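示教数据采集组周例会纪要

时间:星期二 14:00
地点:Trurport 二楼实验区旁会议室
参加:示教组、标注组、训练组、设备组各派人到会,Keogh 项目接口人远程接入
主持与记录:示教组

一、上次会议事项落实情况

1. 主手关节零点漂移问题,设备组已重新标定两套遥操作主手,左手腕部回差仍偏大,待换件后复测。
2. 采集软件 Jitari 新版已装到全部工位。操作员反映踏板起停有延迟,片段开头常多出一截静止画面,软件侧答应在下一版里改。
3. 标注组要求的“抓取、提起、对折、放下”四段切分规则已写入操作手册,本周起执行。

二、本周采集进度

毛巾整理任务计划 700 条,目前入库 446 条,其中 210 条已完成切分和复核。退回 36 条,原因以夹爪滑脱后操作员未重新开始、直接补抓为主。会上对这类片段是否保留有不同看法:训练组希望留下,作为纠错示范单独打标签;标注组认为切分边界不好定,工作量会增加。议定先保留原始数据,单独建目录,暂不计入交付数量。

拖动示教(手把手带动机械臂)部分,本周只做了抽屉开合。操作员的手容易进入腕部视野,训练组不接受这批画面。拖动示教后续只录关节轨迹,再由机械臂自行回放一遍,采回放时的图像。

三、双臂遥操作中的问题

1. 毛巾边缘的抓取点。两臂分别靠近下缘两角时,操作员习惯盯住主视角,腕部画面看得少,指尖常常压在织带上而没有夹到布边。今后接近布边的最后一段,须切换到腕部画面确认后再闭合夹爪。
2. 水洗标和条码标。标签露在布边外面时,有的操作员会连标签一起夹,有的会绕开,示范不一致。议定统一为不剪标签,夹取位置由操作员按布边确定,标签被夹住不算废片。
3. 台面花布。训练组问是否换回纯色台面。会上意见是花布保留,Sostesbridge 工位另铺纯色布,两边各采一半,便于对比。
4. 操作时长。连续遥操作超过一小时后动作明显变粗,返工多集中在下班前。排班改为每半场换人。

腕部画面供各工位对照:
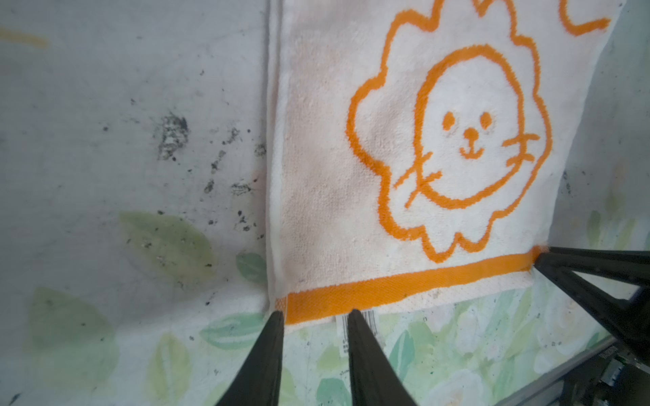

图1 毛巾整理任务,腕部视角:夹爪指尖位于毛巾下缘橙色织带两端附近,条码标露在布边下方

四、议定事项

1. 示教组在星期五前补写布边抓取的操作说明,附腕部画面,发各工位。
2. 设备组更换左侧主手腕部部件,换完后用同一条毛巾试采一组,交训练组看轨迹抖动情况。
3. 标注组为“补抓”片段新增一个标签,名称自定,报训练组备案。
4. Keogh 方面提出增加叠衣任务,待毛巾任务采满后再排,八月内给答复。

五、其他

工位之间借用毛巾请登记。采集结束后夹爪回到初始位再断电。

下次例会时间不变,Sostesbridge 工位届时汇报纯色台面的首批数据。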